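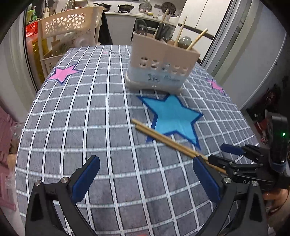 How are the episodes split between training and testing?
The split is made by household, so all episodes recorded in one kitchen fall on the same side. Of the 263 episodes in Kiria, 242 are for training and the rest are held out.

Kiria: data card

Task: tabletop handling of chopsticks and other utensils with hand-held grippers.
Baseline: Vidmar policy, trained for 50 epochs, 3 seeds. Report the mean over seeds.
Labels: start and end of each grasp, marked by hand. Episodes with a dropped utensil are kept and flagged.
Known limits: thin objects are often hidden by the fingers at closure, and grasp times are less reliable there.
Version: 1 January 2018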